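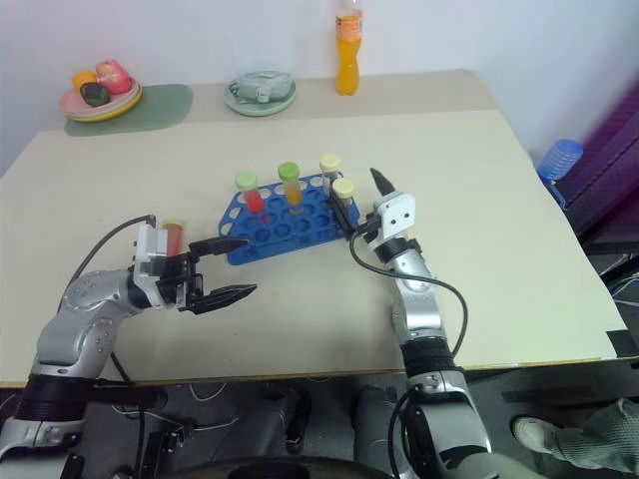 Figure 1. Both arms at the test tube rack, grippers open.

Project report: why our left arm kept letting go

I'll start with the bad part. In February, with our two-arm tube sorting setup finally running all the way through a trial, the left gripper opened in mid-air and dropped a capped tube on the table. The cap stayed on, thank goodness (it was only colored water, but still). We reset everything, ran it again, and it was fine. Then two trials later it did the same thing, and I stopped being able to tell myself it was a fluke.

Some background for whoever picks this up next semester. The task is simple to say out loud: pick up the capped tubes with one arm or the other and get them standing in the blue rack. Molgate is what we call the whole setup, arms and table and all, and Fandlow is the control program I wrote for it, mostly at night and mostly with too much coffee. The table also has plates, fruit and a drink bottle toward the back, so the arms have to do their job with other stuff around.

My first guess was grip force. I figured the tube was slipping, so I turned the force up by 40 percent and felt very clever for one afternoon. The drops kept happening! When I slowed down our video of a bad trial, I could see both fingers moving apart before the tube started to fall. So the tube wasn't slipping. Something was telling the gripper to open, or it was losing its signal and opening by itself.

Next I spent way too long in my own code. Fandlow has a "release" step that fires when the arm thinks the tube is seated in a hole, and I was sure it was firing early. I added a log line for every release command and ran 40 trials in a row. The gripper opened when it shouldn't have in 8 of them, and in none of those 8 did the log show a release command. I was relieved for a minute (not my code!) and then annoyed, because a hardware problem meant taking things apart.

The answer was the cable. On each arm a thin black cable loops out from the gripper end and runs back down along the links. When the left wrist rolled far over to reach the near corner of the rack, the loop on that side pulled tight and tugged on its connector. The connector would lose contact for a split second, the gripper would restart, and our gripper goes to fully open when it restarts. I found this by holding the cable with the arm powered off and turning the wrist by hand – I could feel it go tight right where the bad trials had happened.

I do want to be clear that this was a safety matter and I was slow to treat it as one. A gripper that opens on restart is a bad default when it's holding something, and during the early trials I had been reaching in to straighten tubes while the arms were live. I don't do that now. Arms get paused first, every time, and whoever is at the table says "paused" out loud before any hand goes over the sheet.

What I changed:

Gave the left cable a longer loop and moved its tie point farther down the arm.
Put a limit on wrist roll in Fandlow, so the arm comes at the near corner from a different angle.
Changed the startup setting so the gripper holds its last position after a restart.

After those 3 changes I ran the same set of trials again and got no drops. The new wrist limit does make the left arm slower at that corner, and I don't love how it looks – it sort of backs up and thinks before going in. I haven't fixed that yet.

Still on my list: checking the right arm's cable the same way, and making Fandlow stop both arms if either gripper drops off the connection. Right now the other arm just carries on as if everything is fine. The slowed-down video and the release logs are in the project folder, under "left drops".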